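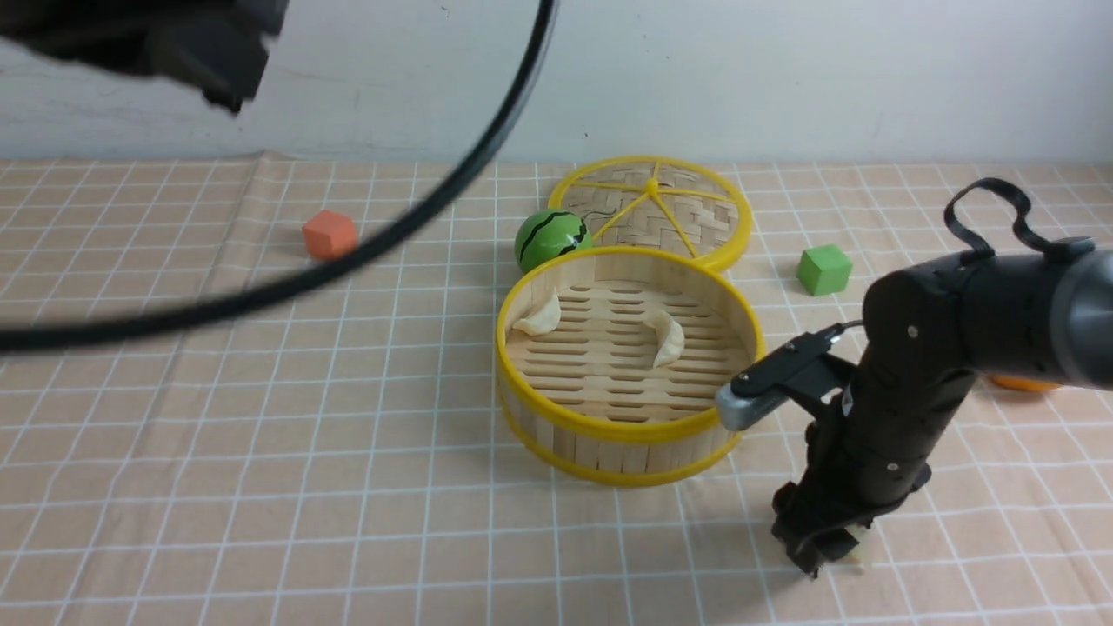
Progress report to the Siriwardena Fund: sermons and papers of the Bidby Road chapel

We are now past the halfway point of the grant, and I would describe the work as sound in its cataloguing and shaky in nearly everything that was claimed for it beforehand. The original application said the collection held "the complete preaching life" of the Bidby Road congregation between the wars. I doubted that when I inherited the project from Randi Kvam and I doubt it more now. What we have is patchy. One thing that has worked better than I expected is the monthly lunch for former members and their families, where people bring food and talk over the old papers; there are two dumplings in a bamboo steamer on a checked tablecloth, and in my experience the guests come hungry. Whether they come with reliable memories is another matter, and I return to that below.

Cataloguing

We have listed 3,754 items to date. Most are single sheets: orders of service, notices, letters about the hire of the hall, and sermon notes in at least three hands. The sermon notes are what the Fund is paying for, and there are fewer than promised. The application spoke of 800 sermons. I can find 300 that deserve the name, meaning a text, a heading and enough of an argument to follow. Some of the shortfall comes from the earlier survey having treated each loose page as a sermon. Piyumi Jayasinghe has spent a good part of the period putting pages back together, working from paper size, ink and the preacher's habit of numbering his points afresh on every sheet. I am satisfied with her results. I would ask the Fund to use the lower figure in anything it prints.

Dating is slow. Few of the notes carry a year. Where the preacher mentions a strike or a bad harvest we can sometimes place him within a season, but I have asked the team to stop guessing from tone. A gloomy sermon is poor evidence of a gloomy decade.

The broadcast story

The Fund will remember that much was made of the claim that the minister's talks went out on the wireless and were heard across the county. We have found no script marked for broadcast, no letter from a station and no fee. There is one letter from a listener in Plendley, thanking him for "your words on Sunday evening", which could as easily refer to a visit. Nélida Espinoza thinks the story began with an anniversary booklet printed long after his death, and having read the booklet I agree with her. I propose to drop the word "broadcaster" from the exhibition panels unless something better appears.

Recorded interviews

Amanuel Feyisa has recorded the older members, most of whom knew the minister only as children. The recordings are pleasant and clear. They disagree on whether he left over doctrine or over the roof. Three speakers gave the doctrine version in almost the same sentence, and when Amanuel asked where they had heard it, two named the booklet. The roof, at least, appears in the accounts. I would keep the interviews as a record of what the congregation came to believe, and would be wary of quoting them for anything else.

Catalogue software

We moved the lists into Gavari in October. It does what a decent spreadsheet would do and takes longer to open. The licence is paid to the end of the grant, so we will stay with it, but Habibur Nanayakkara is keeping a plain copy of every record and I would advise the Fund against recommending it to other projects on our say-so.

Money and time

Spending is within budget except for storage boxes, where we are £200 over. The price per box had been taken from an old catalogue. I have covered this from the travel line, which was generous.

Next period

Piyumi will finish the sermon notes and begin on the letters. Nélida will check the county newspapers for any mention of the minister's departure. The exhibition text is in draft and too admiring in places; I will cut it before it reaches you. I would also like to discuss the proposed biography. On present evidence there is enough for a long pamphlet, and I would rather we agreed that before a printer is asked to quote for a book.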